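핸드 그리퍼 키트 '자두라(Jadura)' 가정 체험단 모집합니다

안녕하세요, 고센리에서 체험단 일을 맡고 있는 사람이에요. 4월에 시작하는 2차 모집 글을 드디어 올립니다!
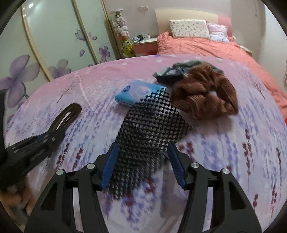 1차 때는 주방 위주로 부탁드렸는데, 이번에는 방 정리예요. 침대 위에 나와 있는 옷이랑 자잘한 물건을 그리퍼로 집어서 옮기거나 개어 주시면 됩니다. 저도 집에서 며칠 해 봤는데 처음 30분은 손목이 뻐근하고 양말 한 짝 집는 데도 한참 걸렸어요(저만 그런 건 아니겠죠?). 그러다 손에 익으면 꽤 재미있습니다. 얇은 천은 두 손가락 사이에 깊숙이 넣고 천천히 쥐시는 게 편해요. 두꺼운 니트는 대충 잡아도 잘 따라오고요.

1차 체험단이 보내 주신 작업 기록은 모두 1,442건이고, 그중 1,281건을 제품 개선에 썼어요. 나머지는 너무 짧거나 중간에 끊긴 것들이라, 이번에는 한 작업을 끝까지 쭉 해 주시면 정말 감사하겠습니다.

이런 분을 찾아요
- 만 19세 이상, 집에서 하루 거의 2시간 정도 시간을 내실 수 있는 분
- 옷장이나 침대 주변 물건을 편하게 꺼내 놓으실 수 있는 분
- 불편한 점을 돌려 말하지 않고 적어 주실 분(이거 진짜 중요해요)

기계를 잘 몰라도 괜찮습니다. 왼손잡이도 물론 환영이고요. 방을 일부러 치우지 않으셔도 돼요. 다만 신분증, 약봉투, 가족사진처럼 이름이나 얼굴이 나오는 물건은 미리 치워 주세요. 같이 사는 분이 계시면 그분 동의도 받아 주셔야 합니다.

기간은 2주이고 키트는 택배로 보내 드려요. 상자 안에 그리퍼 본체, 충전 케이블, 여분 그립 패드, 한글 안내서가 들어 있습니다. 패드는 닳으면 말씀만 하세요, 바로 더 보내 드릴게요. 사용법은 진돈 사무실에서 영상통화로 알려 드리고, 장비 쪽 질문은 베번 옴즈비(Bevan Ormsby) 님이 받아 주세요. 한국어 메시지도 괜찮아요.

체험비는 반납 확인 후에 계좌로 드립니다. 키트를 계속 쓰고 싶으신 분께는 체험단 할인가도 따로 안내해 드려요.

신청은 키아니 앱의 '체험단' 메뉴에서 하시면 됩니다. 사는 지역, 연락 가능한 시간, 평소 제일 하기 싫은 방 정리 한 가지를 적어 주세요. 저는 이불 커버 씌우기예요. 궁금한 건 댓글로 남겨 주시면 저녁 7시 이후에 몰아서 답해 드릴게요!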